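Back on the early shift

I went back to the 6 a.m. start in January, after two years of working from home, and the part I had forgotten was the bus. The 66 goes from the end of my road to Hurel and takes 80 minutes when the lights are against it. I used to read on it. Now I mostly look out the window and eat toast out of a napkin.

Sleep was the hard thing. For the first two weeks I went to bed at 10 and lay there awake, then gave up and got up again. Oana Ardeleanu, who I share a desk with, told me to stop trying and just keep the same wake-up time, weekends included. It took a while, but I do drop off now.

What I like is the afternoon. I'm home before the school traffic, and the grocery store in Trerau is empty – I can get a week's shopping done and be cooking by four. Supper is early and usually soup.

I'll stay on earlies until summer and then see what the new schedule looks like.
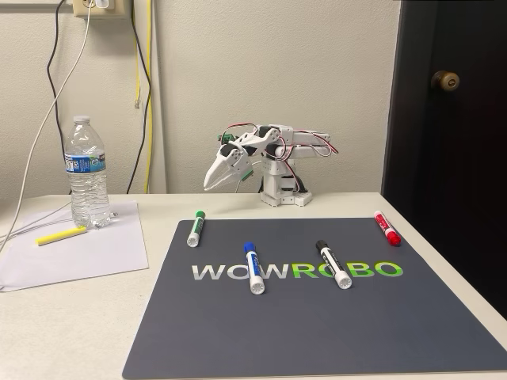
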